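Halley Rebound Net by Govau
Soccer training net with adjustable angle
$200.00
In stock - ships from our Rana warehouse

The Halley is a free-standing rebound net for passing, first touch and goalkeeper work. Kick or throw a ball at it and it comes back to you. It is made for clubs and schools that carry their gear out to the field and bring it back in after practice, and it is light enough for one adult to move. Many families keep one in the yard too.

The frame is powder-coated steel tube with push-button joints. No tools are needed. The first time you put it together, lay all the tubes out on the grass with the colored ends matched up, then work from the base to the top bar. Once you have done it a few times it goes up in under 10 minutes. The net goes on last, with bungee loops that hook over the pegs on the frame. Start at the corners and fill in the sides, otherwise the last few loops are hard to reach.

Angle settings

The net locks in three positions. Upright gives a low, flat return for passing drills. The middle position sends the ball back at knee to waist height and is the one most coaches leave it on. The low position throws the ball up for volleys, headers and catching practice. To change the angle, pull both side pins, tilt the net, and let the pins click back in. Check that both pins are fully seated before anybody kicks a ball at it.

What's in the box

Steel frame in sections
Knotless net with bungee loops
Ground stakes
Carry bag with shoulder strap
Printed instructions
Spare loops

Balls are not included. Sandbags for gym floors are sold separately under the name Fakimari and fit over the rear bar.
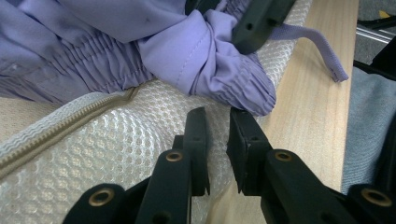
Elastic waistband and white mesh bag.
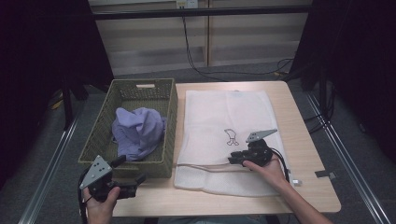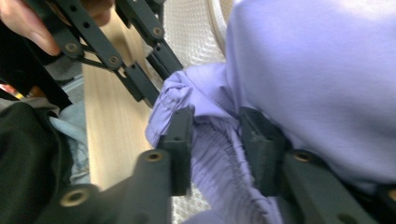
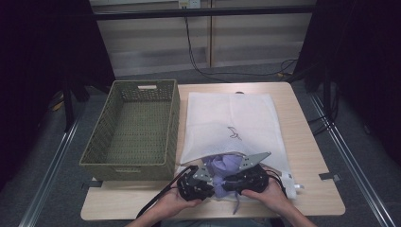
Specifications

Weight with net: 24 lb
Width when assembled: 10 ft
Frame: powder-coated steel
Net: knotless polyester, black
Ball size: all sizes, including futsal
Recommended for: players seven and up, with an adult present for the younger ones

Using it on different surfaces

On grass, push the stakes in at a slant with the hook facing away from the net. On turf, ask whoever runs the field before you use stakes - many turf fields do not allow them - and use the sandbags. The rubber feet will not mark a gym floor, but they pick up grit outdoors, so wipe them first. We do not recommend the Halley on concrete. It will stand up fine, but hard shots make it creep backward and the feet wear down.

Care and storage

Let the net dry before you fold it into the bag. Rinse off mud with a hose and do not use a pressure washer. If you leave the frame outside over the winter, take the net off and store it indoors. Replacement nets and joints are kept in stock and can be ordered from the parts page.

Customer comments

"We have had ours since March and it gets used by almost 200 kids a week. One loop has snapped, and we had spares. The carry bag could be a bit longer, it's a tight fit with the stakes in."
Vignesh Ramasamy

"Good net, and the return is even across most of it. The edges are a little dead. I use the middle setting for my keepers and throw from close in. Wish the pins were a brighter color because I dropped one in long grass and it took me a while to find it."
Ciarán Quinlan

Questions we get asked

Can two players use it at once?
Yes, side by side, as long as they stay on the front. The back of the net is not meant to be kicked against, and the rear bar is in the way.

Can it be used as a goal?
No. It is a training net and does not meet match goal sizes for any age group.

Does it fit in a car?
The bag goes across the back seat of most sedans, or in the trunk with one seat folded down.

Shipping and returns

Orders go out by ground freight in one carton. Unused nets can be sent back for a refund in their original carton, with the buyer paying return freight. If a part is missing or bent when it reaches you, email us with your order number and we will send a new one at no charge.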